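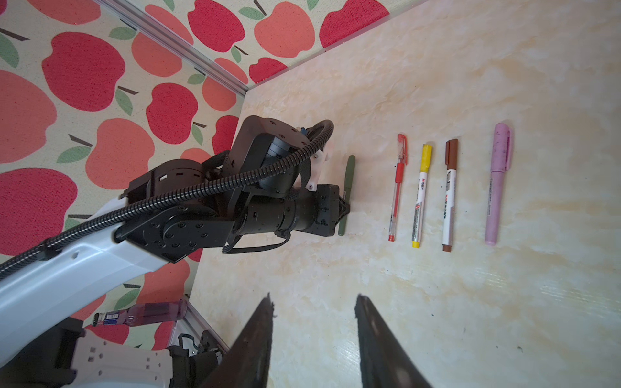

Monthly safety walk, shared workshop and kitchen, Gresden building

6 min read

Walked by: Bartosz Krawczyk
Checked after by: Anjana Kumarasinghe
Month: July
Start: Monday, before the first class

I write the comments longer than the form asks, so that the person who takes the next walk knows what I looked at. Marks are OK, REPAIR or WATCH. WATCH means it can stay in use, but please look again next month.

1. Doors and ways out

1.1 Main door opens fully from inside without key: OK
1.2 Back door opens fully from inside without key: REPAIR
The door opens, but it must be pushed with the shoulder. The wood has swollen at the bottom. A person with a walking stick would have difficulty. I have written to Balitz, who did the doors, and they have given us job number 1404. Until they come, the door stays unlocked during all opening hours.
1.3 Corridor free for full width: WATCH
Two bicycles and one folded pram were standing there. I moved them under the stairs. The same comment was made in the spring.
1.4 Exit signs lit: OK
The sign over the stairs is weaker than the others but can be read from the far end.

2. Fire

2.1 Extinguishers in place, pin and seal present: OK
2.2 Extinguisher pressure needle in green: WATCH
The one beside the sewing room is in green but close to the line. Biswas will weigh it on their next visit.
2.3 Fire blanket in kitchen: OK
Last time it was hanging behind the aprons. Please do not hang anything on this hook again, also not for five minutes.
2.4 Smoke alarms, test button: OK
All gave sound. The alarm in the store room has now a new battery.
2.5 Alarm call point, weekly test written in book: REPAIR
Two weeks are missing in the book. I do not know if the test was not done or only not written. For the insurance it is the same thing.

3. Electricity

3.1 Cables and plugs without visible damage: REPAIR
The iron in the sewing room has brown marks on the plug and the cable is stiff near the handle. I took it out of use and put a red tag. Do not remove the tag, even if the iron is still working when you try it.
3.2 Extension leads, one per socket, none joined together: WATCH
I found one lead plugged in another lead behind the fridge. Separated. We need one more double socket on this wall, and I ask that it comes on the list for autumn.
3.3 Trip switch test: OK
29 circuits on the board now have a label. Number 10 still says "old heater", which was removed before my time, so I will ask the electrician what it feeds.
3.4 Portable appliance stickers in date: OK, without the iron

4. Floors and stairs

4.1 Floor surface even, no loose edges: WATCH
The Fullex strip between kitchen and corridor lifts a little at the left side. I pressed it down with tape. This holds for some weeks only.
4.2 Stair handrail firm: OK
4.3 Stair edges marked: OK
The yellow paint is thin on the lowest step. There is half a tin left in the store.

5. Water, kitchen and first aid

5.1 Hot water at hand basin not too hot: OK
5.2 Taps not used for one week were run: OK
I ran the outside tap and the small basin for five minutes each.
5.3 First aid box complete: REPAIR
No eye wash, and the large plasters are finished. Anjana has ordered both. If you take the last of something, write it on the card in the lid, please.
5.4 Cleaning liquids in original bottles, locked: WATCH
One bottle had no label. I threw it away safely and did not try to smell what it was.

Comments from second check (A.K.)

Agreed with all marks except 1.3. I would put REPAIR there, as we have written WATCH too many times and the corridor is the way out for the upstairs groups. I will speak with the owners of the bicycles. On 2.5, the test was done in both weeks by me and I forgot the book. Sorry for this. I have now written it in with a note that it is late.

The back door to be looked at again each morning until Balitz have finished.

Related items
Monthly safety walk, June
How to report a damaged appliance
Key list and opening hours
Who to call when the alarm does not stop
Notes from the fire drill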